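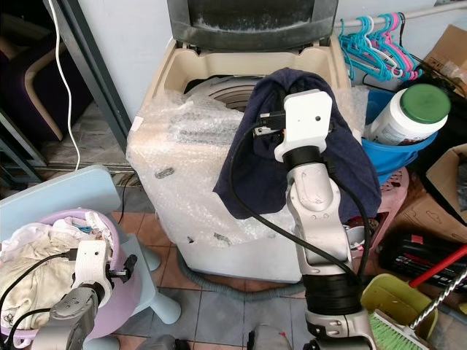

About Guvo

We don't trust detergent claims, including the ones we used to write. Alina Lazăr and Kwadwo Agyeman left marketing jobs to start Guvo in April, with 2 products and no "miracle" anything.

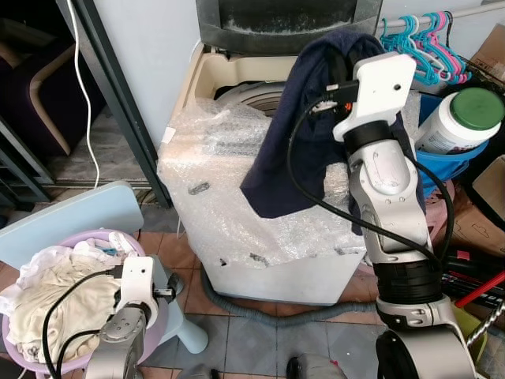 Most stain ads show a white shirt and a splash of juice. Real laundry is duller - a dark blue cloth, a basket of cream and white clothes, and the question of what can share a load. We test on that.

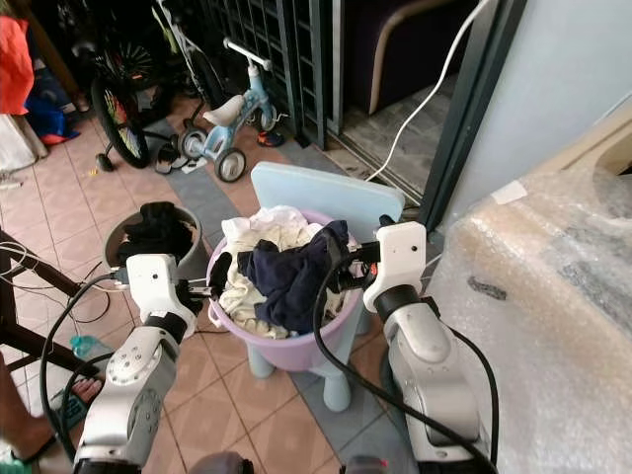

What we won't promise

Brighter colors in 30 minutes. If a powder fails, we say so.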